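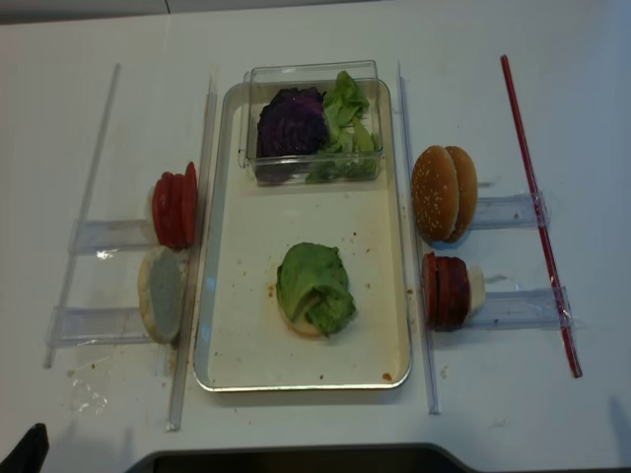 Varkarwood gripper trials

The Varkarwood gripper trials are a series of bench tests that compare robot grippers on soft, irregular food items. The task is the assembly of a hamburger on a metal tray. It is used because a burger brings together items that behave very differently when pinched: a bun springs back, a tomato slice slides, and a lettuce leaf folds or tears.

Layout

The workspace is a white tabletop with a rectangular metal tray in the middle and clear acrylic holders on both sides. Tomato slices and one bun half stand on edge in the holders to the left of the tray. A sesame-seed top bun and the patties stand in the holders to the right. Purple cabbage and loose green lettuce share a clear plastic container in the upper half of the tray, and the burger is built in the lower half.

Storing items on edge leaves both faces open to the fingers. In an earlier layout the slices lay flat in dishes, and most grippers failed before lifting anything. Lettuce is still picked from a loose pile, as no holder tried so far has kept the leaves apart without bruising them.

Grippers compared

Lulix supplied a parallel-jaw gripper with 2 flat fingers covered in food-grade silicone. It is strong on buns and patties but tends to squeeze juice out of tomato slices, after which the fingers lose their hold.

The Omis gripper has 3 soft fingers driven by air. It is gentler with tomatoes and handles the domed top bun well. Its fingers are wide – a drawback in the holders, where it often takes 2 slices at once.

A plain steel gripper with no padding serves as the baseline.

Procedure

Each gripper is mounted on the same arm and run with the same controller settings. Only the closing force and finger opening may be changed, and only between rounds. A round ends when the burger is complete or an item leaves the tray area. Crumbs and sauce are left in place during a round and wiped away after it.

A fixed camera records the table. Picks are scored from the recording as clean, damaged, double or missed. Lettuce has its own rule – a folded leaf counts as clean if it rests on the bun.

Results

The first published set covered 496 picks, and the second, finished in December, covered 2000. In both sets the Omis gripper had fewer damaged picks and the Lulix gripper had fewer doubles. The baseline came last on every item except the patties. Lettuce had the highest share of missed picks for all 3 grippers.

Pfeiffer score

Results are often quoted as a Pfeiffer score, a single number that weighs damaged picks twice as heavily as missed ones. The weighting favors soft grippers, and later reports list the raw counts beside it.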